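Qui sommes-nous

Valtwood est un bureau d'études et un laboratoire d'analyse spécialisé dans la qualité des carburants routiers et non routiers. Nous intervenons pour le compte de dépôts pétroliers, de transporteurs, d'exploitants de stations-service et de collectivités gestionnaires de flottes. Notre activité couvre le prélèvement, l'analyse, l'interprétation des résultats au regard des spécifications en vigueur et la rédaction des dossiers de conformité.

La société n'exerce aucune activité de négoce. Elle ne perçoit ni commission ni remise sur les produits, additifs ou matériels qu'elle est amenée à recommander. Cette règle figure dans les statuts et s'applique également aux sous-traitants.

Origine et structure

Valtwood est née du rapprochement de deux cabinets. Le premier, Fillitz, réalisait des contrôles de cuves et de réseaux de distribution en dépôt. Le second, Hauksdóttir, travaillait sur la stabilité à l'oxydation des gazoles contenant des esters méthyliques d'acides gras. Les deux équipes partageaient déjà une partie de leurs clients et échangeaient leurs échantillons témoins. La fusion a permis de regrouper les méthodes, les registres et les bancs d'essai sous une procédure unique.

La direction technique est assurée par Lyle Haddad. Les dossiers sont répartis entre 2 pôles : le pôle Carburants, qui traite les essences, les gazoles et les combustibles destinés aux engins mobiles, et le pôle Émissions, chargé des mesures à l'échappement et du suivi des systèmes de post-traitement.
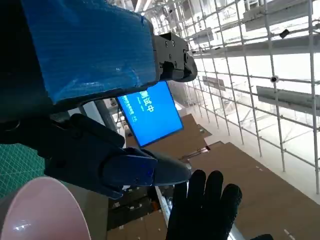
Le capital est détenu par les salariés et par les associés fondateurs. Aucun fournisseur de carburant ne peut entrer au capital. Les comptes sont tenus à la disposition des clients sous contrat, sur simple demande écrite.

Domaines d'intervention

Contrôle à réception. Un échantillon est prélevé au déchargement, avant mélange avec le stock existant. Les déterminations courantes portent sur la masse volumique, la teneur en soufre, le point d'éclair, la teneur en eau et la contamination totale. Pour les gazoles d'hiver, la température limite de filtrabilité et le point de trouble sont ajoutés. Le client reçoit un rapport provisoire, puis un rapport définitif après vérification croisée.

Suivi des stocks dormants. Les cuves de groupes électrogènes de secours restent parfois pleines pendant plusieurs années. Nous établissons un calendrier de prélèvement en partie haute, médiane et basse, et nous surveillons le développement microbien à l'interface eau-carburant. Les seuils d'alerte sont fixés avec l'exploitant en fonction du renouvellement prévu du produit.

Transition vers de nouvelles spécifications. Lorsqu'une autorité avance ou modifie la date d'application d'une norme, le distributeur doit purger ou diluer le produit ancien dans ses capacités de stockage. Nous calculons le nombre de rotations nécessaires pour que le mélange passe sous la limite de soufre applicable. Le calcul tient compte des fonds de cuve non pompables, des volumes de ligne et de la teneur réelle du produit livré, souvent inférieure à la valeur maximale autorisée.

Compatibilité des flottes. Un carburant conforme peut ne pas convenir à un véhicule donné. Nous vérifions les préconisations des motoristes, l'historique des filtres à particules et la consommation de solution d'urée, puis nous rendons un avis par famille de véhicules. L'avis est daté et cesse d'être valable en cas de changement de fournisseur.

Projet Grisurano

Grisurano est notre programme interne de suivi des dépôts secondaires, c'est-à-dire des capacités privées alimentées par camion et situées chez l'utilisateur final. Ces installations échappent à une grande partie des contrôles effectués en amont. Le programme a retenu 748 échantillons exploitables, issus de sites agricoles, de chantiers et de garages d'autocars. Les prélèvements réalisés sans flacon témoin ont été écartés.

Les principaux écarts relevés concernent la présence d'eau libre et l'encrassement des filtres de distribution. Les dépassements de teneur en soufre sont peu fréquents et proviennent le plus souvent d'un mélange accidentel entre deux qualités de produit. La base est mise à jour en mai de chaque année. Les données sont anonymisées avant communication à des tiers.

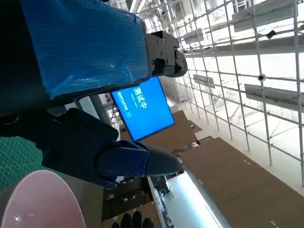 Haddad précise que le programme n'a pas vocation à établir un classement des fournisseurs. Selon lui, un résultat obtenu chez l'utilisateur final ne permet pas de remonter à la raffinerie : entre les deux interviennent le dépôt, le camion, le flexible et la cuve elle-même, et chacun de ces maillons demande un prélèvement distinct. Il ajoute que les clients qui souhaitent une recherche de responsabilité doivent la demander avant la livraison et non après la panne.

Méthodes et traçabilité

Chaque échantillon est divisé en 3 parties : une pour l'analyse, une pour la contre-analyse et une remise au client sous scellé. Les flacons sont en verre brun pour les gazoles et en métal à joint inerte pour les essences. Le numéro de scellé, la température du produit et l'identité du préleveur sont inscrits sur le bordereau au moment du prélèvement. Un bordereau incomplet entraîne le rejet de l'échantillon.

Les résultats sont exprimés avec leur incertitude. Lorsqu'une valeur se situe à l'intérieur de l'intervalle d'incertitude autour de la limite, le rapport l'indique et ne conclut pas à la non-conformité. Une seconde détermination est alors proposée. Les résidus d'analyse sont collectés séparément et remis à un éliminateur agréé.

Le laboratoire traite quelque 100 échantillons par semaine en période de changement de qualité saisonnière. Les demandes urgentes sont acceptées dans la limite des capacités du banc de distillation, qui constitue le point de passage le plus lent.

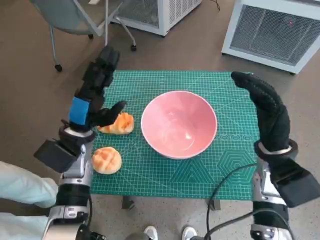
Un particulier peut-il faire analyser le carburant de son véhicule ?
Le laboratoire accepte ces demandes à condition que le prélèvement soit effectué par un garage ou un expert, avec flacon témoin et bordereau signé. Un échantillon apporté dans un récipient domestique n'est pas analysé.

Quel volume faut-il prévoir ?
Le volume dépend des déterminations demandées. Il est indiqué sur le devis, de même que le type de flacon et le délai maximal d'acheminement.

Recrutement et accueil de stagiaires

Nous accueillons des étudiants en chimie analytique, en génie des procédés et en mécanique des moteurs. Les candidatures doivent mentionner le pôle souhaité et les périodes de disponibilité. Les postes de préleveur supposent une formation au transport de matières dangereuses, que la société peut prendre en charge.

Contact

Les demandes de devis sont à adresser par écrit au pôle concerné, en précisant la nature du produit, la capacité de la cuve et la date de la dernière livraison. Les réclamations portant sur un rapport sont instruites par un analyste n'ayant pas participé au dossier initial.

Page mise à jour le 2020-11-29.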